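Picking order is a planning problem

At Brestow, the bin-picking software is split into three processes that talk over a plain message queue. One finds bars, one ranks grasps, one plans the arm. Marjorie Tunstall wrote the second, called Visley, and it is the part that has changed most since January.

The first version took the grasp with the highest score and sent it on. With bars lying near a wall, the planner would often reject it, ask for another, and repeat. Logs showed cycles in which 26 candidates were refused before one passed.

Visley now checks the gripper outline against the bin model before ranking. Each bar gets a set of approach angles, and any angle that puts a finger through a wall is dropped at once. The check has a budget of 200 milliseconds. Bars lying end to end are treated as separate objects, even where the detector would prefer to merge them.

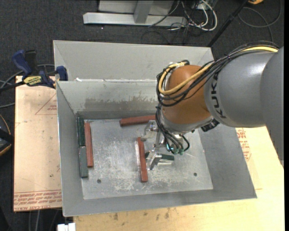 Cables in the model

The collision model also has to cover the hoses and cables at the wrist. Tunstall wraps them in a single padded volume that turns with the last joint. It is crude and rules out some valid poses, but it is cheap to test. Galindo, the replay tool, runs 492 recorded bin states against each new build and lists every change in pick order. A Peken plug-in for live tuning is still on a branch.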